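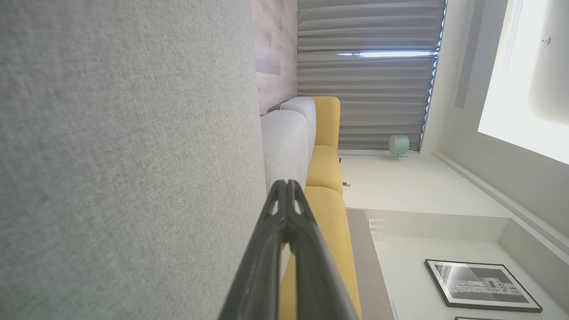 Can a robot tidy a living room by itself yet?

Parts of it. A robot arm on a wheeled base can pick up many small, firm objects and put them in a bin, provided the room has been set up for it and a person is close by. Straightening cushions, folding throws and dealing with cables are still hit and miss.

This page explains how to run a fair tidying test in an ordinary living room, so you can decide for yourself how much of the job a machine can take over. It assumes you already have a mobile arm with a two-finger gripper and a wrist camera, and that you can start and stop it safely. We wrote it for the Plumo software, but the steps are much the same with anything else.

What you need

A room with at least one sofa and a clear path to it
An open bin, low enough for the arm to reach over the rim
10 small household objects, none heavier than 500 grams
A phone or kitchen timer
A notebook or spreadsheet
A second person for the first few runs

Step 1. Choose one chore

"Tidy the room" is too wide to test. Write the chore as one sentence with a clear end, such as "Everything on the floor between the sofa and the curtain goes into the bin." If two people could disagree about whether the job was done, rewrite the sentence.

Step 2. Set the light

Pleated curtains that let a thin line of sun through are a common source of trouble. The bright line moves during the day, and the wrist camera adjusts to it and loses detail in the darker areas. Close the curtain fully or open it fully, turn on the ceiling light, and leave everything that way for the whole session.

Step 3. Map the furniture

Drive the base slowly through the room with the arm folded. In Plumo, choose New Room and wait for the map to close. Check the sofas on the map. Soft arms and rounded cushions often come out smaller than they are, so add a margin of 5 centimeters on each side. Plain gray fabric seen at close range gives the camera very little to work with, and the arm may stop or back away. If it does, raise the starting pose until a cushion edge or some floor comes into view.

Step 4. Place the objects

Start with firm things that stand up: a plastic cup, a small box, a remote control. Put them on open floor. Do a second round with soft things like socks and a cleaning cloth. Leave cables for last, and unplug them first. A short dark cable on a pale floor is easy to see and still hard to pick up cleanly, and a plugged-in one can pull a lamp over.

Step 5. Run and record

Start the timer when the base moves and stop it when the arm is folded again. For each object, write down one of these:

Done without help
Done after a retry
Needed a person
Dropped or missed

Don't move an object to make it easier once the run has begun. If you have to step in, press stop, write it down, and end the run there.

Step 6. Try the cushions

Turn one seat or back cushion slightly out of line and ask the arm to push it back. Pushing with closed fingers works better in our setup than pinching the cover, which slides or bunches. Keep the speed low. The Lutik finger pads we use have a softer tip and leave fewer marks on woven fabric.

Reading the results

Compare the total time with how long it takes you to do the same chore. Count your own setup time on the robot's side. We logged 2768 pick attempts at Varkisano between November and this spring, and the firm objects on open floor were the only group we'd now leave to the arm with a person in the next room.

If the arm misses the same object twice, check the wrist camera calibration before changing anything else. The Simon calibration board can be propped on a side table for this.

Last updated 14 May 2021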